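Old Dell desktop, fix it up or strip it for parts?

Irkon Forums > Hardware > Older machines

benchpress_58
Picked up a Dell tower from a neighbor's garage cleanout in December and it has been under my desk ever since. Green board, graphics card still in it, power supply still in it. No processor and no memory. I'd love to turn it into a little box for old games and for ripping my CDs, but my wife votes for the recycling center and I'm starting to waver. I have the side off and everything's still wired up, I haven't pulled a thing yet.

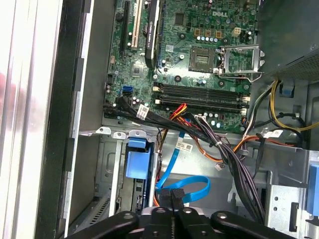 What I'm stuck on is the order of things. Do I buy a CPU first and pray, or test the power supply on its own? I don't want to sink real money into this. There's a seller on Ziratel who has used processors for less than a sandwich, but I need to know which ones the board takes and I can't find a model number on the outside of the case (the sticker's been peeled off).

mudlark
Don't buy anything yet! Get a flashlight and look at the pins in that socket from a low angle, from two directions. They should all lean the same way in tidy rows. If you see one that catches the light differently, it's bent, and then you're deciding whether you have the patience for a needle and a magnifier. I did one last winter at the kitchen table and my neck hurt for a week.

And close the bracket over the socket when you're done looking. Dust, cat hair, a dropped screw, all of it goes straight in there.

Fallahi_fan
Strip it. Sorry. I went through this with 3 old office towers and the only one that ever ran again cost me more than the refurb I could have had with a warranty. Sell the graphics card, keep the screws and the SATA cables, recycle the rest.

benchpress_58
@mudlark closing it tonight, good call. I only opened it to see if a chip was hiding in there lol

@Fallahi_fan yeah but where's the fun in that

mudlark
Strong disagree with stripping it. A used chip and a stick or two of RAM is pizza money if you're patient. What kills these projects is people buying a new SSD, a new power supply and a fancy cooler before they've even seen it POST.

Fallahi_fan
You say pizza money, I say over 1,200 posts on this board that start with "so I bought the RAM and it still beeps at me." We can both be right I guess. I'd at least put a tester on the power supply first. Drotutis has cheap ones.

slotA
Pull the graphics card before you do anything else. If the board has video out on the back you may not need it for the first boot, and it's one less thing to argue with. Look for a part number printed on the board itself too, then search that. The Dell ones usually lead you to a manual with the CPU list in it.

Oh and it has a regular PCI slot, the white one. Good for an old sound card if you're doing retro games!

benchpress_58
I have an old sound card in a drawer!! OK that settles it, it stays. Flashlight and part number tonight, power supply tester next. Does anyone know if the cheap testers are OK with Dell supplies or do I need a particular kind?

slotA
Depends on the plug. Compare the main connector with the pinout in the manual before you hook anything up, some Dells did their own thing.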